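Grondwood, 1st January

FOR IMMEDIATE RELEASE

Jaber opens its hand-guided teaching method for two-arm robots to outside workshops

Small companies can now teach a pair of robot arms by moving them, by hand or from a distance, without writing a program

Jaber, the automation company from Grondwood, announces today that its teaching method for two-arm work cells is open to all workshops and training centers that wish to use it. Until now the method was used only inside the company and at one customer, the repair and key service firm Wornex. From today, other firms can book teaching days at the Grondwood hall or ask the Jaber team to prepare a cell at their own site.

The method carries the name Vemix. A person shows the robot the task, and the robot records the movement of its own arms, the opening and closing of its grippers and what its cameras see. After enough of such recordings, called demonstrations, a control model is trained from them. The person who teaches needs to know the task well. Knowledge of programming is not required.

"For many years we asked the worker to explain the job to an engineer, and then the engineer explained it to the machine," says Gwendolyn Haddad, managing director of Jaber. "On this way much was lost. We prefer that the worker holds the arm and does the job, and the engineer stands next to it and learns also something."

Two ways to show a task

Vemix knows two ways of teaching, and both can be used in the same cell.

In the first way, the teacher takes the arm by the hand. The motors are set to a soft mode in which they carry only the weight of the arm, so it can be led through the air with small force. This way is good for slow tasks with one arm, for example to place a part in a tray or to bring a tool to its holder. It is also the way in which all new teachers begin at Jaber, so that they get a feeling for how far the arm can reach and where the joints come to their limit.

In the second way, the teacher sits at a separate table with two smaller handles, one for each arm. The arms in the cell follow the handles. Here the hands of the teacher stay out of the cell, and the cameras see only the arms and the objects. For tasks with two arms this is the usual way, as one person can hardly lead two arms by hand and press the grippers at the same time.

"In the first hour everybody is too fast," says Manee Thammasiri, lead teacher at Jaber. "I tell them to move as if a child is watching and should copy it. When the two grippers meet, I want to see a small stop. The stop is part of the lesson for the robot. If the teacher jumps over it, the robot will also jump over it, and then the part lies on the floor."

From 1288 demonstrations to one shift

The first larger task taught with Vemix was the handling of keys and tags at Wornex. The company receives keys from apartment buildings, cleans and checks them, puts a colored tag on each ring and sends them back sorted. The pieces are light, they slide on each other, and a ring never lies twice in the same position. Wornex had looked at classic automation for this work two times before and both times decided against it.

For the Wornex project, 6 teachers recorded 1288 demonstrations over several weeks. Of these teachers, four came from the Wornex sorting room and had no earlier contact with robots. The demonstrations were divided in picking, passing from one arm to the other, turning and hanging. Passing took the most time to teach and received the largest share of the recordings.

In the closing test in March of last year, the cell passed the tag correctly from one arm to the other in 84 of 100 attempts. After a second round of teaching, which looked only at the failed cases, the cell was taken into use for one shift per day. A worker remains at the cell and takes over with the handles when the arms do not find a solution. Each such takeover is saved and can be used as a new demonstration.

"I was honest with Jaber from the beginning, 84 is not enough for me," says Nest Eynon, head of operations at Wornex. "But my people could improve it by themselves, and this was the point where I said yes. They did not have to wait for a technician. They saw the mistake in the morning and they showed the correct movement before lunch."

What the teacher must decide

The experience from Wornex has been written down in a teaching guide of 80 pages, which every participant receives on paper. Much of it is about simple questions which come up at the table. Which arm should pick and which should receive? How high above the table should the grippers meet? What should be done when the object has turned in the fingers?

For passing small parts, the guide recommends the following order:

1. Choose the giving arm and keep this choice for the whole group of recordings.

2. Pick the part so that a free piece of it stays outside of the fingers.

3. Bring both grippers to the meeting place. The giving arm arrives first and waits.

4. Close the receiving gripper slowly and hold both grippers still for a moment. With a tag on a key ring, look where the ring is lying before anything is opened, as it can rest against a finger of the other gripper.
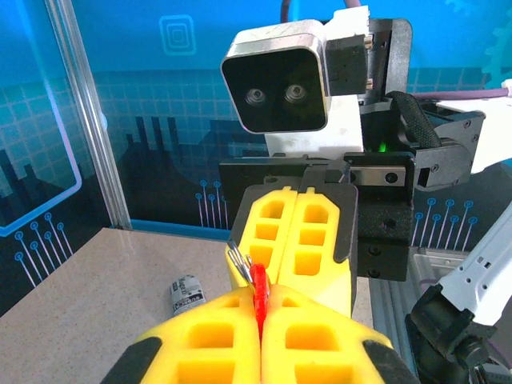
5. Open the giving gripper fully, then move it away in a straight line.

6. Record also some attempts in which the part is held badly and is corrected. Mark these separately.

The guide asks the teachers to change the start position of the part between recordings, and to leave other small objects on the table in a portion of them. A robot which has seen only a clean table will have difficulties on a normal working day. The light in the hall should be changed also, at least between morning and evening.

Abena Abugri, who is responsible for data quality at Jaber, looks through the recordings before they go to training. "I throw away less than people think," she says. "A slow recording is fine. A recording with a correction is often very useful. What I do not want is a recording where the teacher hesitates and does not know himself what comes next. The model learns this hesitation very well."

Teaching days in Grondwood

Teaching days take place in small groups. On the first day, participants lead one arm by hand and then change to the handles. On the second day they work on a task with two arms, and they can bring their own parts if these fit on the table and are not sharp or under pressure. On the third day the recordings are reviewed together and a first model is tested in the cell.

Participants keep their recordings. Jaber does not use them for other customers without a written agreement. Firms which wish to continue after the three days can rent a cell by the month, with the handles and the recording software included. A firm which already owns two suitable arms can have them checked by Jaber, and in many cases only the grippers and the cameras must be added.

Vocational schools can book the teaching days at a reduced price. A shorter version of the course, with hand guiding only, is prepared for school groups and will be offered from March.

"We get many questions if this takes away the work," says Priya Gallagher, who leads the training program. "I can only speak about what I have seen. In the sorting room at Wornex, the people who taught the robot are now the people who decide what it should learn next. It is a different work, and for this they need time and a proper training. We ask every firm to plan this time before they book with us."

Next steps

In the coming months Jaber will extend Vemix with a simple way to mark good and bad parts of a recording by a foot pedal, so that the hands can stay at the handles. This was a wish of the Wornex teachers. A version of the guide with larger print and more drawings is also in work.

About Jaber

Jaber builds and supports work cells with one or two robot arms for small and medium companies. The company has its office, workshop and teaching hall in Grondwood.

About Wornex

Wornex cleans, repairs, tags and sorts keys and small metal goods for housing companies and hotels.

Contact for press and bookings

Priya Gallagher, Training Program, Jaber, Grondwood. Visits of the teaching hall by journalists are possible after registration. Please give the number of persons and tell us if you would like to try the handles yourself.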